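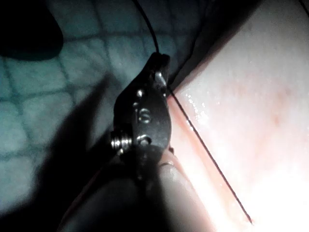 Thread held in the closed jaws, tail pulled straight over the pink

Thread: Long tail or short tail while you're tying?

lena_tokarz
Posted in Knots & Thread Handling
I have been practicing running closures all November and I am finally enjoying it! My question is about slack. When you pull through, how much thread do you leave lying on the tissue before you start the first throw? I like a long tail because I can always see where it's going, but my loops get big and floppy and then I spend forever chasing them. I use the black stuff from Vorell, and it shows up great against pink.

stitchwitch_2
Short. Always short. A long tail drags over everything and catches on your own stitches. Pull through until you have just enough for the wrap and the grab, then stop.

w.semaan
Going to disagree with stitchwitch (nicely!). Short tails are great once your hands are fast, but on a first throw I want room to fix a mistake. If the tail pops out of a loop you've got nothing left to grab. Lena, try keeping it long for the first throw and shortening up on the second, you'll feel the difference right away.
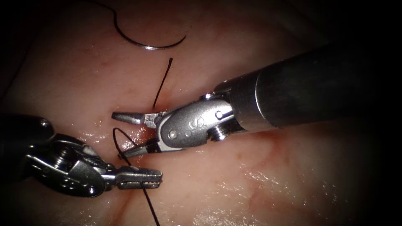
Parking the needle is the part I'd work on before worrying about tail length, and I love talking about this so stop me if it gets long. Put it down somewhere you can find it without hunting, and don't let it wander while you sort out the thread. With the needle lying up near the top and the left side clamped on the thread, the other jaws are open and free for whatever comes next. I do that every time now, even on easy stitches.
Widad

lena_tokarz
Oh, I never park it! I hang on to the needle the entire time and then wonder why I've run out of hands. Trying this tonight.

mo_halsted
Parking is fine for practice but I think it's a slow habit to get into. I hold the needle and use its curve to help make the wrap. Fewer pickups, fewer drops. I've done 1000 knots each way on Flomora pads and I'm sticking with holding.

w.semaan
1000 each way, wow, I respect that! Still parking mine, though. My problem was never speed, it was grabbing the wrong strand.
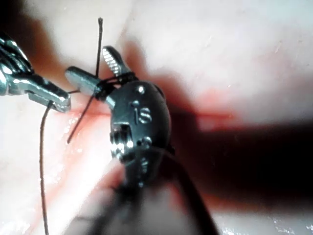 And that gets worse the closer you are to the incision, where it all bunches up together. Three strands in the same little spot and they're all the same color. I follow mine back with my eyes before I close on it.

stitchwitch_2
OK, that I agree with. Trace it first. But a shorter tail means less to trace :)

lena_tokarz
Update from 11 pm: parked the needle, kept the first tail long, and got 2 square knots in a row that I really like. Second tail still too long. More tomorrow!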